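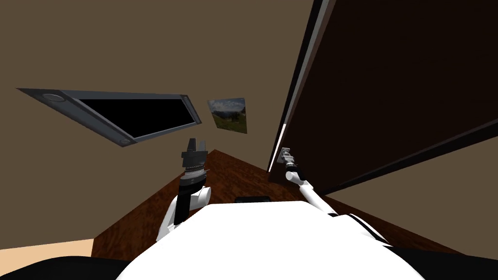 Reverberation Time in Small Furnished Rooms: Effect of Floor Covering and Wall Treatment

Minttu Lappalainen
Project report, Building Physics
Submitted 21st May

6 min read

1. Background

Rooms with hard floors and bare walls are often described by the people who live in them as loud or hollow. The usual measure behind this complaint is reverberation time, written RT60, which is the time taken for sound to fall by 60 decibels after the source stops. In a large hall the value can be predicted fairly well from the Sabine equation, which needs only the volume of the room and the total absorption of its surfaces. Small rooms are less well behaved. The sound field is uneven, low frequencies collect in the corners, and a single bookcase can change the result.

The project set out to measure how far the RT60 of a small room changes when soft material is added to the floor, to one wall, or to both, and to compare the measured change with the Sabine prediction. The work was done in March in two rooms of the Stullgate residence building. Both have timber floors over a concrete slab and painted plaster walls. They are referred to below as Room A and Room B.

2. Method

Room A has a volume of 30 cubic meters and was tested with a bed, a desk and one chair in place. Room B is larger and was tested with the same items. Doors and windows were closed during every measurement. The heating was switched off to keep the noise floor low.

The sound source was a small loudspeaker placed in a corner, facing the corner, at floor level. A sine sweep was played and recorded with a measurement microphone at a height of 1.2 meters. The impulse response was calculated in Gridurum, the analysis package used on the course, and the decay was read between –5 and –25 decibels and extrapolated to 60. This is the T20 method. A T30 reading was attempted first but traffic noise made the lower part of the decay unreliable below 250 Hz.

Each configuration was measured at six microphone positions and the results averaged. No position was closer than one meter to a wall, with one exception in Room A, where the bed made this impossible.

Four configurations were tested:

Bare: floor and walls uncovered
Floor: wool rug with felt underlay
Wall: heavy cotton curtain hung 95 mm from the plaster
Both: rug and curtain together

The air gap behind the curtain was set with wooden spacers. A curtain hung flat against plaster absorbs very little below 1 kHz, and an early test without spacers gave a change too small to separate from the scatter between positions.

3. Results

In Room A the bare configuration gave the longest decay in every octave band. The rug shortened it clearly at 2 kHz and 4 kHz and had almost no effect at 125 Hz. The curtain gave a smaller change at high frequencies but a larger one at 500 Hz, as would be expected from the air gap. With both in place, the decay at 1 kHz was 205 milliseconds shorter than in the bare room.

Room B followed the same order. The spread between microphone positions was wider at 125 Hz, to the point where the four configurations cannot be ranked in that band. The low-frequency figures for Room B should be disregarded.

The Sabine prediction overstated the effect of the rug in both rooms. The most likely explanation is that the published absorption coefficients assume sound arriving from all directions, while in a low room with absorption on the floor only, sound travelling horizontally between the bare walls is hardly affected by it. The curtain result lay closer to the prediction, and the combined result closer still. This fits the explanation above but does not prove it.

4. Sources of error

The coefficients for the rug were taken from a general table and not from the maker. The rug was second-hand and somewhat compressed. A change of furniture position between the first and second sessions in Room A was not recorded accurately – the desk may have moved by as much as 20 centimeters. The session was not repeated.

The loudspeaker output fell off below 100 Hz, so the 125 Hz band is weak in all the recordings. A larger source would be needed to say anything useful about bass.

5. Further work

The same test should be run with the rug moved off center, and with the curtain on the short wall instead of the long one. It would also be worth hanging absorbing material on two adjoining walls, which would interrupt both horizontal paths at once. The impulse responses are stored on the course drive in the folder Veda, sorted by room and configuration. The position sketches for Room B are on paper and have not yet been scanned.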